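Is a Stain Always Dirt?

Grown-ups love to say a blotchy floor is dirty. Should you believe them? Maybe not right away.

Some marks wipe off. Those are dirt. Others stay put, however hard you scrub. A scuff can be a scratch in the surface, and a stain may have soaked in deep.

Ads for cleaners say they remove "everything." Be suspicious! Ask what they tested it on, and for how long. Did they wait 30 minutes or 30 seconds?

Try a damp cloth on one small patch and compare it with the patch next door.
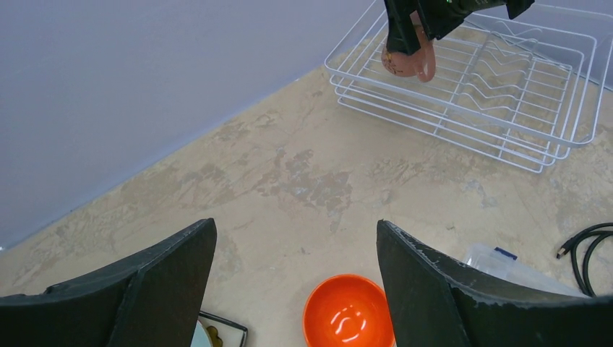

Blotches and scuff marks on a beige surface. Dirt or stain?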